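Hallska Wrist Camera Recording Kit

Overview

The Hallska Wrist Camera Recording Kit is a complete set of equipment for recording manipulation examples in furnished rooms. It is intended for research groups and company laboratories that train learned control policies and need examples from more than one location. The kit is supplied by Mimville Instruments and is assembled and tested at our Haverford workshop before shipment.

Each kit records the view from the wrist together with joint positions, finger opening and operator commands. All streams share one clock, and every example is saved as a separate episode with its task name, location and operator code.

Wrist camera

The camera is a small wide-angle unit fixed beside the gripper. Its round field of view takes in the finger, the near part of the hand and much of the room beyond the work surface. The lens is mounted sideways to clear the wrist joint, and recordings are stored in the orientation in which they were made. Rotation may be applied at export. Customers who combine recordings from several kits are advised to leave rotation off, so that all episodes reach the training system in the same form.

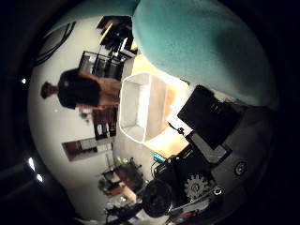
Exposure is set once at the start of a session and then locked. Rooms with bright ceiling lights may require a second reading with the arm at its highest working position. The operator console reports any episode in which exposure was changed, and such episodes are marked for review before they enter the main set.

Finger covers

The standard cover is teal, with a soft, fuzzy surface. Covers are a wearing part and should be checked at the start of each day. A replacement pack contains 2 covers and is sold separately. The part number of the cover in use should be entered on the console, as a change of cover alters the appearance of every image that follows.

Recording sessions

A session is made up of blocks of 20 episodes. Between blocks the operator returns the arm to its rest position and resets the work surface. A plain white tray with raised sides is the recommended target for placing tasks – its rim is easy to find in the wrist view and it may be used on most tables.

People may be present in the room while recording is in progress, provided that they have signed the consent form supplied with the kit and remain outside the marked reach of the arm. Ordinary furniture, shelves and household clutter should be left where they are. Variety in the background is of value to the learning system, and customers are asked not to tidy a room for the purpose of recording.

Unsuccessful attempts are to be kept. The operator marks each episode as complete, partial or failed, and the mark is stored with the episode.

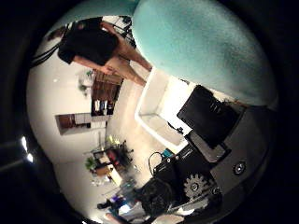 What is supplied

Wrist camera with mounting bracket
Soft finger covers, teal, 2
Cable set for camera and wrist
White tray
Operator console with recording software
Printed setup guide and consent forms

The robot arm is not included. Compatibility should be confirmed with our sales office before an order is placed.

Storage and export

Episodes are written to the console drive and may be exported by task, location or date. The Susdale export tool is included and checks each episode for missing frames and clock errors. Episodes that fail the check are moved to a separate folder and are not deleted.

Training and support

Purchase includes operator training for up to 5 persons, held at Haverford or at the customer's site. Questions concerning training or site preparation may be addressed to Mahlet Feyisa, Product Support.

Page revised February 2022. Software updates are issued to registered customers – the next is planned for April.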